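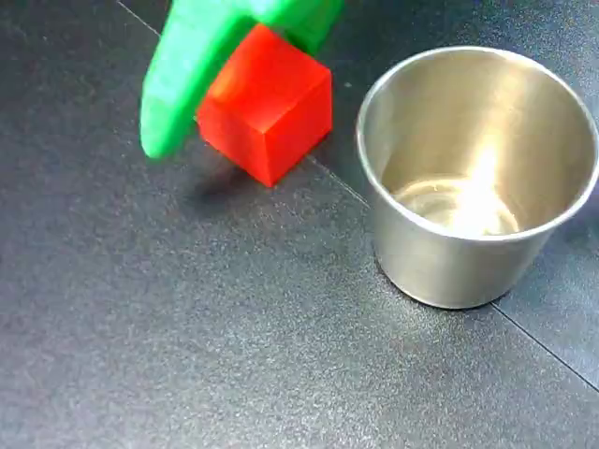

*Jaw, cube and cup, seen from close in.*

August. Joritz arm, bench at home, evening. Went back over the jaw geometry. The long finger is a reprint at 50 per cent infill and the short one is still the old part, so the two flex differently under load. Reprinting both from the same spool would settle it. Servo pulse for a closed jaw on the cube is set at 1585 microseconds. Anything tighter and the servo hums.

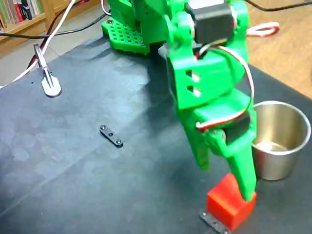
Why not run the servos off the controller board? The regulator on the Vivix board can't supply the stall current, so they have their own supply with a common ground.

Wrote out the waypoints again with a pause of 600 milliseconds before each release. The approach to the cup is now its own waypoint, set above the rim, and the jaw centre is offset 7 millimetres from the cup centre to give the long finger clearance. All of it is saved in the Plilodholm file under a new name. The old one stays until I'm sure.

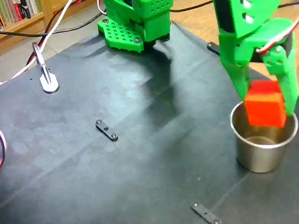

*Cube in the jaws at the rim of the steel cup.*

Still to do: tidy the servo lead so it doesn't pull at the wrist, check the screws in the base plate, label the calibration file properly. Grey filament is cheaper but I'll stay with green.
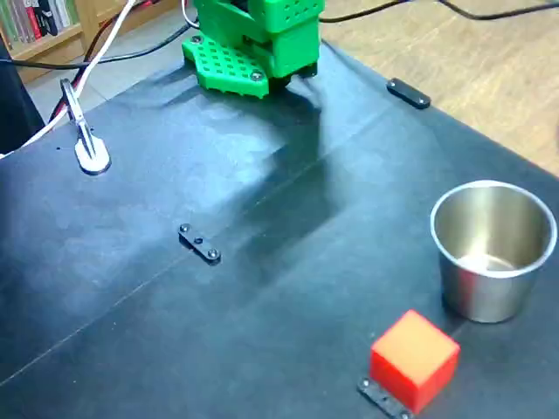 Divina Fajardo reckons the pause is masking backlash in the shoulder joint, and that I should measure the play at the horn before changing any more numbers. Dial gauge is in the shed. Will do the shoulder first, then the wrist.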